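About Us

Hi, I'm Atif, and I run Nodstead – a site for people who watch a lot of cartoons and want to talk about them with somebody. We do episode guides, dub and sub comparisons, the odd long rant about filler arcs, and a list of what's streaming where.

I started it in my bedroom with a spreadsheet. I'd been watching a space pirate show called Drostberg with my cousins, and we could never remember which episode we'd stopped on because the English numbering skips the recap specials. So I typed up a guide. Then I put it online so they'd stop texting me, and strangers started sending corrections (lots of corrections!), and I was hooked.

The guide for season one is still up, typos and all. It got 60 comments in its first week, mostly people arguing over whether the captain's brother is dead. I have my own opinion on that and you'll find it under episode 50.
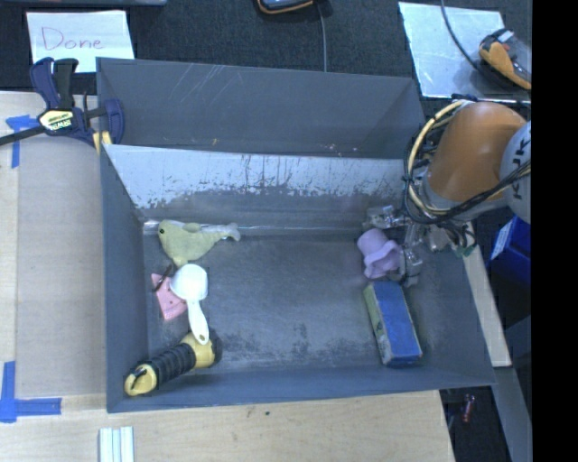
By Atif Jatoi
Updated Jun 8, 2021

Delyth Bevan joined when the site was still all one page. She had written me a very long email about subtitle timing, and I wrote back asking if she wanted to do it properly. She now handles everything on the sub side, and she's the one who got us covering Zesix, which I'd given up on after three episodes. I was wrong, it's great, please watch it with the original voices first.

We don't host any video ourselves. If you click through from a guide, you'll land on a licensed service, and if it isn't available in your country we try to say so on the page. Listings change all the time, so if you spot a dead link, use the form and tell us the show and the episode number.

Our guides carry spoilers only below the line that says "after watching." Delyth is strict on this and she will edit your comment – she's edited mine.

Coming up: we're starting a rewatch of Malý in July, six episodes a week, with a new thread for each one. You don't need an account to read along, but you do need one to post. Come and say hi, tell us what you're watching, and if you've got strong feelings about opening themes, there's a whole thread for that too.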